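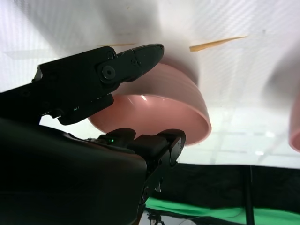 2023-06-02 — Adhesive cure trial, Davero bench

Samples of the Zokonach two-part adhesive were mixed at 100 parts resin to 137 parts filler and spread on steel coupons. Two coupons were set aside as controls.

D. Imhof recorded the open time. The second batch thickened early — mixing cup to be changed to the wider type.

Pull tests are to follow once A. Kiiskinen has returned the load cell. Coupons remain on the upper shelf, labeled by batch. Do not move them before then.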